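BORNIDGATE, 8 April 2022 - Cetance has opened a second collection room at its Bornidgate office, where staff record household tasks by hand for use in training robot control software. The room adds to the one the company has run at Clarnach since November.

Operators work with hand-held grippers instead of a full robot arm. Each gripper carries its own camera, and the recordings are used as examples for a learning system that Cetance is developing with Zieliński, a maker of laundry equipment. The first set covers cloth handling: picking up, spreading, folding and passing from one gripper to another.

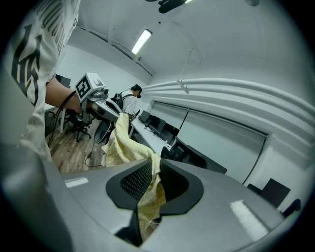 A yellow cloth held between two grippers during work on the cloth handling set. Credit: Cetance

Cloth was chosen as the starting point at the request of Zieliński, which wants to automate the feeding of small items into its folding machines. The Clarnach room has delivered 295 usable recordings of cloth tasks to date. Cetance plans to reach 500 before the first round of training begins.

Recordings are checked by a second operator before they are added to the set. Those in which a camera loses view of the cloth are kept in a separate folder and are not counted.

Bornidgate will run 3 sessions a day. Cetance is hiring 4 operators for the site, and no previous work with robots is required. Applications go through the Bornidgate office.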